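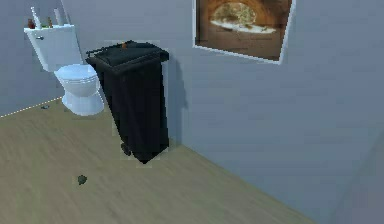 家庭收纳,指的是居住者在自己的住处里安放、归置和取用日常物品的种种做法,也包括为此而设的柜、架、箱、匣等器具。它与搬家装箱、仓库保管虽有亲缘,讲究却大不一样:仓库里的东西可以几个月不动,家里的东西往往一天要拿上好几回,所以收纳的好坏,多半要看取用时顺不顺手,放回去时费不费事。凡是住过小房子的人都晓得,只要有一块平的地方,迟早会有东西落在上面。马桶水箱的平盖就是极常见的一处,红褐色的小瓶和瘦高的白色容器挨着排成一排,带轮的黑色垃圾桶则紧靠在马桶旁边,这样的布置在各地的小卫生间里都不难见到。研究居住习惯的人把这类地方称为“借用台面”,意思是它原本另有用途,被生活一点一点借了过去。

名称与范围

“收纳”一词在中文里原有收容、接纳的意思,用来专指整理家中物品,是比较晚近的事,在此之前人们多说“收拾”“归置”或者“拾掇”。这几个老词至今仍在口语里活得很好,而且各有各的味道:“收拾”偏重动作,“归置”偏重让东西回到原位,“拾掇”则带一点顺手为之的意思。北方有些地方还说“规整”,南方一些方言里另有自己的说法,这里就不一一列出了。

广义的家庭收纳包括衣物、食品、餐具、清洁用品、书籍文件、工具和季节性用品的存放;狭义上则常常只指柜体与隔板的安排。本条目采用广义。至于收藏品的保存,因为牵涉到光照、虫害和温度,通常另作讨论。

早期的器具

在很长一段时间里,普通人家的主要收纳器具是箱子。箱子能装,能坐,逃难或迁居时还能抬着走,缺点也很明显:要拿底下的东西,就得先把上面的全搬出来。抽屉的普及缓和了这个麻烦。它把一个深箱子切成若干浅层,每一层都可以单独拉开,今天看来平平无奇,当年却需要相当好的木工手艺,滑道稍有偏差便会卡住。

墙面的利用也起步很早。钉子、木橛、挂绳和吊篮都属于这一类,尤其在厨房里用得多。吊篮挂在梁下,既通风又避鼠,放干粮和腊味都合适。沿海小镇 Skerari 的旧渔屋里,屋梁上还留着成排的木钩,有的用来挂网具,有的用来挂锅;当地人把高处的钩子叫作“冬钩”,因为上面挂的是到了冬天才取下来的东西。把不常用的放高处、常用的放手边,这个道理在没有任何指南的年代里就已经被各处的人家各自摸索出来了。

近代的变化

公寓住宅兴起以后,收纳逐渐从家具的问题变成了房屋的问题。早先租客搬进来,屋里只有四面墙,衣柜碗柜都要自备;后来建造者开始在墙体之间预留壁橱,在窗下做矮柜,在门后留出挂扫帚的窄缝。Mustden 是这方面常被提起的一个例子。那里的一片工人住宅共有73户,每户面积都不大,设计时把走廊一侧的墙全部加厚,做成通到顶的壁橱,深度为60厘米。住户起初嫌走廊窄,住久了倒也习惯,有几户在翻修时还特意保留了原来的橱门和门上的木把手。

家具厂家也跟着调整了产品。Kyriakidis 是一家以木制家具起家的作坊,较早推出了可以由住户自己改变层高的架子:立柱上每隔一段打一个孔,插上木销,隔板便搁在木销上。这种结构不算新奇,难得的是它把孔距做得统一,旧隔板可以装到新立柱上去,一家人用上许多年,从放奶瓶用到放课本,再用到放老花镜和药盒。
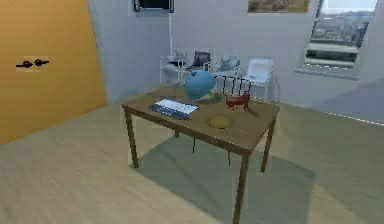
说到日常的习惯,餐桌大概是家里最辛苦的一件家具。它名义上供人吃饭,可是一天之中真正摆着饭菜的时间很有限,其余的时候,信件、钥匙、水果、没写完的作业和刚买回来还没拆的东西,都会轮流在上面歇脚。有些人家索性承认这一点,在桌边添一只浅盘或者小筐,让这些过路的物件有个去处,开饭前整个端走,吃完再端回来。也有人家定下规矩,傍晚六点以前必须把桌面腾空,能不能做到就要看各家的本事了。

居住研究中常把家里的平面分为三类:一类是工作面,例如灶台和书桌;一类是陈列面,例如壁炉台和窗台;还有一类是中转面,东西在那里停一停,随后再去别处。中转面最容易堆积,原因也不复杂,放下一件东西只要一秒钟,把它送回原处却要走几步路,还得打开一扇门。Bovness 的一项住户走访记录了33个家庭的情况,其中最常被提到的中转面依次是餐桌、门厅的鞋柜和洗衣机顶部。走访在八月进行,受访者大多也提到,天冷以后门厅会更乱,围巾手套帽子全要找地方。

常见原则

各种收纳指南写法不一,归纳起来有一些彼此相通的地方。

就近原则。物品放在使用它的地方附近。剪线头的小剪刀放在衣柜旁,拆包裹的裁刀放在门厅,若家里只有一把,便要在两处之间跑来跑去,于是不少人家干脆备上两把。

同类相聚。电池和电池放在一起,药品和药品放在一起。这样做的好处是存量一目了然,不至于家里明明还有,又去买一份回来。药品另需注意避光防潮,并放在幼儿够不着的地方。

高低有别。膝盖到肩膀之间的高度最便于取用,应当留给每天要用的东西。重物宜放低处,轻而不常用的,例如换季的被褥,可以放到顶上去。

留有余地。柜子塞得太满,取一件便会带出三件。有的指南建议空出全部容量的五分之一左右,也有的说法更宽松,只要求能伸进一只手。

这些原则之间偶尔会打架。按就近原则,备用的卫生纸应放在卫生间;可卫生间潮气重、柜子又小,许多人家只好把大包的存在别处,手边只留几卷。遇到这样的情形,通常以各家的实际条件为准,勉强照搬反而添乱。

卫生间与厨房

这两处是家中东西又小又多的地方,也因此最费心思。卫生间的瓶罐高矮粗细各不相同,普通隔板的间距总有一截浪费,较合理的做法是高瓶放一层,矮罐放一层。水箱盖在检修时需要掀开,上面若要放东西,宜少而轻,免得真到了漏水的时候手忙脚乱,先得给一堆瓶子找地方。垃圾桶带轮子的便于拖出来清扫地面,角落里积下的灰尘和头发,往往要移开桶才看得见。

厨房的难处则在于形状。锅盖、蒸屉和长柄勺都不肯老老实实地叠起来,立放架便是为它们想出来的办法。锅盖竖着插进去,抽出来时不会碰响一大片。深柜里加装拉篮也是常见的改造,一般家庭的下柜装一组已经够用。调料宜离灶火远一些,油类尤其如此,受热久了容易变味。干货开封后要密封,罐上写明品名,若能顺手记下开封的月份,到了该清理的时候便省去许多犹豫。

地区差异

气候对收纳的影响常被低估。潮湿的地方讲究通风,柜门多做百叶或藤编,衣箱底下垫高,每年趁晴天把衣物搬出来晾晒,老人们把这一天看得几乎像过节一样隆重。干冷的地方则更在意防尘与保暖,柜体厚实,门缝严密。Skerari 一带海风带盐,铁制的钩子和合页锈得快,居民多换用铜件或木件,旧渔屋里的木钩能保存下来,与此也有些关系。

住房面积的影响同样明显。Mustden 的那片住宅后来有18户把相邻的壁橱打通,改成了可以走进去的小储物间,代价是少了一块放书桌的地方。农村住宅面积宽裕,杂物多归入偏房或棚屋,屋内反而显得清爽,只是棚屋里的东西常常一放就是许多年,等到要修房顶了才重新见到天光,其中总有几样,一家人围着看半天,也说不清当初是买来做什么用的。

参见

壁橱、抽屉、搁板、门厅、储藏室、换季整理、小户型住宅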